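How to budget for a two-arm bench cell before you ask for quotes

Start with the task, in writing, before anyone sends you a brochure. "Sort fruit into a basket" is too loose. Write down what gets picked, what it goes into, and what counts as a failure. A bruised mango is a failure even if the software logs a success.

Step 1. Split the quote. Ask for arms, grippers, mounts, cables and software as separate lines. The first quote we got from Zulum had one line called "system." We sent it back.

Step 2. Price the fingers. Vendors love to talk about the arm. Fingers are what touch your product, and you will want spares. Ours came to $743 a set, and I would not sign for fewer than 2 sets per arm.

Step 3. Question the second arm. Kitivau's salesman told us two arms would double our output. Ask for that in the contract and see what happens. A second arm also means more cable, more setup and a bigger table. If one arm can do the job slowly, price that version too.

Step 4. Test on your own goods. Demo blocks are all the same size and they don't bruise. Bring the awkward stuff, including a container with a tall handle that gets in the way of the reach. 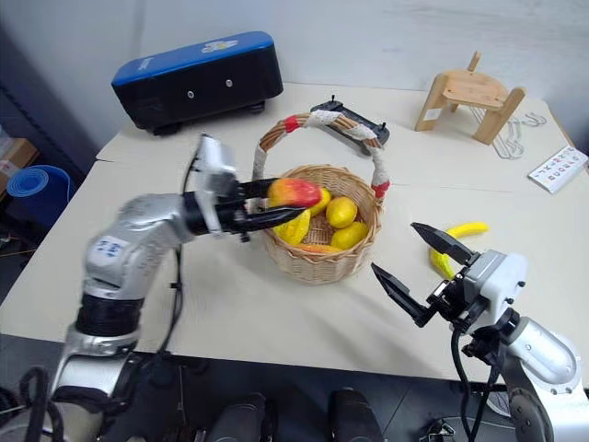 Mango in the left gripper, right gripper open. Try a handled basket before you pay for two arms.

Step 5. Budget the hours. We planned 16 hours for setup and spent 40. Aleksandra Pawlak, who runs our bench at Vurwood, now puts staff time on the same sheet as hardware – and makes the vendor initial it.

Step 6. Hold back the last payment until the test in Step 4 has been run on your table, by your people. If the vendor won't agree, get another quote.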